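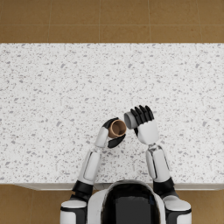 FAQ für Operatorinnen und Operatoren — Projekt Benach, Küchenaufgaben in der Simulation

Stand März, wird laufend ergänzt. Wenn etwas fehlt, bitte in den Kanal schreiben, keine Mails.

Was mache ich überhaupt?

Ihr zeigt dem Roboter eine Aufgabe vor. Headset auf, Controller in die Hände, der simulierte Roboter macht eure Armbewegungen nach. Alles wird mitgeschnitten: Gelenkwinkel, Greifbefehle, Kamerabilder. Aus den Mitschnitten lernt später ein Modell. Ihr programmiert nichts und müsst auch nichts über Lernverfahren wissen.

Eine komplette Vorführung vom Start bis zum Ablegen heißt bei uns Demo.

Warum Simulation und kein echter Roboter?

Weil man zurücksetzen kann. Knopf drücken, beide Becher stehen wieder auf der Insel, weiter. Am echten Gerät müsste jemand danebenstehen und aufräumen. Es gibt in Ernport auch einen Platz mit Hardware, dafür braucht ihr eine eigene Einweisung. Nicht Thema dieser Seite.

Welche Küche ist gerade dran?

Rultdale. Terrazzo-Insel vorn, grüne Unterschränke hinten, Kochfeld und Toaster an der Rückwand. Ihr arbeitet nur auf der Insel. Alles an der Rückwand ist für diese Aufgabe Kulisse, bitte nicht danach greifen. Ein paar Sachen dort haben keine saubere Kollision und dann zappelt die Hand herum und die Demo ist hin.

Was genau ist die Zwei-Becher-Aufgabe?

Brauner Becher in die linke Hand, grauer in die rechte. Beide anheben, über der Insel zusammenführen, Öffnung zu Öffnung neigen, kurz halten, dann wieder gerade und abstellen. Inhalt gibt es in dieser Version keinen, es geht um die Koordination der beiden Arme. Flüssigkeit kommt vielleicht später, fragt bitte nicht wann.

Die Reihenfolge beim Greifen ist egal. Links zuerst, rechts zuerst, beide gleichzeitig — alles erlaubt und sogar erwünscht, solange ihr innerhalb einer Demo nicht umgreift.

Wie viele Demos muss ich schaffen?

Ziel für die Aufgabe insgesamt: 818 brauchbare Demos, alle Plätze zusammen. Pro Sitzung sind 13 gut. Wer nach zehn müde Arme hat, hört nach zehn auf. Müde Arme sieht man in den Daten sofort, die Hand fängt an zu eiern.

Wie greife ich den Becher richtig?

Von der Seite. Daumen auf die eine Seite, Finger auf die andere, Handgelenk möglichst ruhig. Nicht von oben in den Rand greifen, das hält zwar manchmal, aber beim Kippen rutscht er weg. Trigger langsam durchziehen. Wer den Trigger durchreißt, schubst den Becher erst mal quer über die Platte.

Die Becher haben keinen Henkel, also gibt es auch keine richtige Vorderseite. Nehmt sie so, wie es für euren Arm bequem ist.

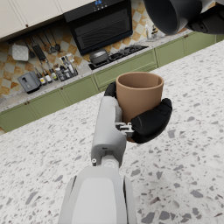

Nach dem Zugreifen eine kleine Pause, dann erst anheben. Eine halbe Sekunde reicht. Das Modell lernt sonst, dass Greifen und Heben eine einzige Bewegung sind, und hebt dann auch ohne Becher los. Hatten wir im ersten Datensatz, war kein Spaß.

Welche Ansichten bekomme ich im Headset?

Standard ist die Kopfansicht, also der Blick von oben auf die Insel. Zusätzlich könnt ihr Ansichten mit dem linken oder rechten Arm im Vordergrund einblenden. Umschalten mit der kleinen Taste am linken Controller. Aufgezeichnet werden immer alle, egal was ihr gerade seht. Ihr verliert durchs Umschalten nichts.

Tipp: Greifen in der Armansicht, Zusammenführen in der Kopfansicht. Ist aber Geschmackssache. Manche fahren die ganze Aufgabe nur von oben und sind damit schneller als wir.

Meine Hände und die Roboterhände passen nicht zusammen, was tun?

Neu kalibrieren. Arme locker vor den Körper, Ellbogen angewinkelt, beide Griffe drücken, halten bis es piept. Dauert 4 Sekunden. Wenn es danach immer noch versetzt ist, steht ihr vermutlich nicht auf der Bodenmarkierung. Ja, die Markierung ist abgewetzt, neues Klebeband ist bestellt.

Kalibriert wird auch nach jeder Pause. Auch nach kurzen. Auch wenn ihr das Headset nur kurz hochgeschoben habt.

Der Roboterarm bleibt hängen oder ruckelt

Meistens am Gelenkanschlag. Arm ein Stück zurücknehmen, Ellbogen etwas nach außen, dann nochmal ran. Nicht gegendrücken, der simulierte Arm merkt davon nichts, nur eure Schulter.

Ruckelt das ganze Bild: Azar neu starten. Azar ist das Aufnahmeprogramm auf dem linken Bildschirm, rotes Symbol unten. Laufende Demo ist dann weg, die davor sind gespeichert.

Wie nah müssen die Becher zusammen?

Nah, aber ohne Berührung. Ein kleiner Spalt soll bleiben. Wenn sie einmal leicht aneinanderstoßen ist das kein Drama, Demo trotzdem behalten und im Formular „Kontakt“ ankreuzen. Wenn einer dabei aus der Hand fällt: verwerfen.

Schwierig ist die Tiefe. Von oben sieht es oft passend aus, und dann ist eine Hand deutlich höher als die andere. Deshalb vor dem Neigen einmal die Ansicht wechseln und nachschauen.
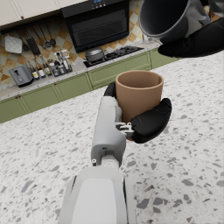 Beim Neigen aus dem Unterarm drehen, nicht aus der Schulter. Sieht im ersten Moment steif aus, gibt aber viel gleichmäßigere Bahnen. Und lasst die andere Hand so lange still, wie es geht. Zwei Hände, die sich gegenseitig hinterherlaufen, sind der häufigste Grund für Ablehnung.

Wann soll ich eine Demo verwerfen?

Becher fällt. Becher rollt von der Insel. Hand geht durch die Platte (kommt vor, bitte melden). Ihr habt mittendrin das Headset zurechtgerückt. Ihr wurdet angesprochen und habt euch umgedreht.

Verwerfen heißt: beide Menütasten, dann bestätigen. Kein Limit, niemand führt Buch über verworfene Demos. Lieber einmal zu oft.

Und wenn ich mich verhauen, aber gleich korrigiert habe?

Behalten! Becher beim ersten Versuch nicht richtig erwischt, losgelassen, neu angesetzt, danach lief es — solche Demos sind wertvoll. Das Modell muss ja auch lernen, wie man aus einer blöden Lage wieder rauskommt. Im Formular „Korrektur“ ankreuzen. Aber nicht absichtlich daneben greifen, das merkt man.

Darf ich schnell arbeiten?

Zügig ja, hektisch nein. Mehr als 3 Demos ohne Absetzen hintereinander bitte nicht, kurz die Arme hängen lassen, dann weiter. Sehr langsame Demos sind auch nicht besser. Wenn ihr so lange zögert dass der Arm steht, lernt das Modell zu stehen.

Muss jede Demo gleich aussehen?

Nein, bitte nicht. Azar stellt die Becher bei jedem Zurücksetzen etwas anders hin. Geht damit um wie ihr in einer echten Küche damit umgehen würdet. Mal weiter links zusammenführen, mal weiter rechts. Nur über der Insel bleiben.

Was Ihr dagegen gleich halten solltet: Start und Ende. Am Anfang beide Arme in Ruhelage, am Ende wieder dorthin. Zwischen Abstellen und Ruhelage nicht die Aufnahme stoppen, die letzten Zentimeter fehlen sonst und das Rausschneiden macht uns wahnsinnig.

Mir wird schlecht im Headset

Absetzen, hinsetzen, was trinken. Heute nicht weitermachen, auch wenn es schnell besser wird. Die Zeit wird trotzdem voll angerechnet. Bei der nächsten Sitzung können wir auf Bildschirmbetrieb umstellen, da steuert ihr mit denselben Controllern und schaut auf den Monitor. Etwas weniger Tiefengefühl, aber es geht.

Ich bin Linkshänder, ist das ein Problem?

Nein. Brauner Becher bleibt trotzdem links, grauer rechts. Mehr Linkshänder wären uns eigentlich ganz recht.

Ich trage eine Brille

Geht bei den meisten Gestellen. Abstandsring liegt in der Schublade unter dem Bildschirm. Danach bitte zurücklegen, es gibt genau einen.

Werde ich selbst aufgezeichnet?

Kein Bild, kein Ton. Gespeichert werden die Bewegungen der Controller und des Headsets plus alles, was in der Simulation passiert. Dazu eine Platznummer und eine Operatornummer. Die Liste, welche Nummer zu wem gehört, liegt getrennt und wird nach Projektende gelöscht. Wer seine Demos vorher raushaben will, sagt Bescheid und nennt die Operatornummer.

Wann erfahre ich, ob meine Demos angenommen wurden?

Die Durchsicht ist dienstags. Danach steht in Azar hinter jeder Demo ein grünes oder graues Feld. Grau heißt nur „nicht für diesen Datensatz“, bezahlt wird die Sitzung so oder so. Begründung steht meistens dabei, manchmal vergesen wir sie, dann nachfragen.

Kann ich sehen, was der Roboter gelernt hat?

Ja. Auf dem mittleren Rechner liegt immer der letzte Trainingsstand, Ordner „benach_zwei_becher“. Starten, zuschauen, nichts überschreiben. Erwartet noch nicht zu viel, gerade beim Zusammenführen.

Wie buche ich einen Platz, wie sage ich ab?

Über den Kalender. Absagen bis 18 Uhr am Vortag, danach bitte direkt im Kanal, damit jemand nachrücken kann. Kommt ihr zu spät, verkürzt sich die Sitzung, hinten dranhängen geht leider nicht. Controller am Schluss in die Ladestation, bis die Lampe leuchtet.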